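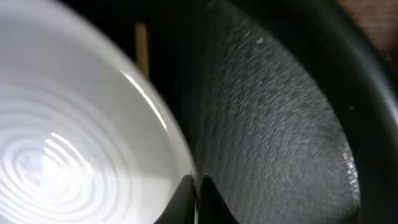
Xuelian Su

How do you pick a hand for a robot?

Quick question. Grab a cup. Now grab a pencil. Now a grape, but don't squish it.

Easy, right? Your hand changed shape every time and you didn't even think about it. Robots have a much harder time. Somebody has to choose the hand first – and then test it. And test it again. That's what this page is about.

First, a new word

A robot's hand is called a gripper. Some grippers have two fingers. Some have three. Some have no fingers at all, just a suction cup, like the thing that holds a hook on your bathroom wall.

Look at the two black shapes at the bottom of the picture. Fingertips! Two of them, with a skinny gap in between. On one side a big white bowl. On the other side a black pan with speckles all over it. The fingers are right where the bowl and the pan come close together.

The camera is small and it rides along near the robot's wrist. So you are seeing what the robot sees. Imagine having an eye on your arm.

Why bowls and pans?

Because they're tricky in diffrent ways. A bowl curves. A flat fingertip on a curved side only touches a tiny bit, and tiny touches slip. Pans can be heavy, and the weight pulls one way if you pick them up by the side.

And then there's color. White things bounce a lot of light back. Black things soak it up. See how the bowl has bright shiny rings and the pan stays dark? A camera has to cope with both at the same time. Black fingers against a black pan – even harder! Where does the finger stop and the pan start?

Two fingers or a suction cup?

Say we have two grippers to compare. Call them Jarnia and Rorko. Jarnia has two fingers. Rorko has one suction cup.

Jarnia is good at edges. Rims, handles, spoons, the side of a box. Bad at a big flat plate lying on a table, no room to get a finger under.

Rorko is good at smooth flat stuff. Plates, yes. Books, mostly. A bumpy surface lets air leak in and then plop, down it goes.

So which is better? Depends on the job. Wash dishes? Pack boxes? Pick strawberries? Ask that first.

Making it a fair test

Kanchan Pal runs the gripper tests at the Stitidcombe workshop and she is strict about this part. Same object. Same spot. Same arm speed. Same lights. Only change ONE thing, the gripper. Otherwise you can't tell what made the difference.

Each gripper gets 30 tries on each object. Why not just one? Well, one try could be luck. If Jarnia holds on 27 times out of 30, now you know something.

Later the best gripper goes on a long test, 3000 grabs, to see if the fingertips wear out. Rubber gets smooth after a while, like old sneakers.

Try it at home

You need two spoons, a bowl (plastic please), a sock and a grape.

Hold one spoon in each hand. Those are your gripper fingers now. No using your real fingers!

Pick up the sock. Then the grape. Then lift the bowl by its rim. Do each one 3 times and write down how many times it worked.

Now wrap a rubber band around the end of each spoon and do it all over agian. Did the grape get easier? What about the bowl?

Extra hard version – close one eye. Two eyes help you tell how far away things are, so you might miss the grape completely.

Words to remember

Gripper: the robot's hand.
Rim: the top edge of a bowl or pan.
Fair test: change one thing, keep the rest the same.

Next time: arms, and why some of them have more elbows than you do.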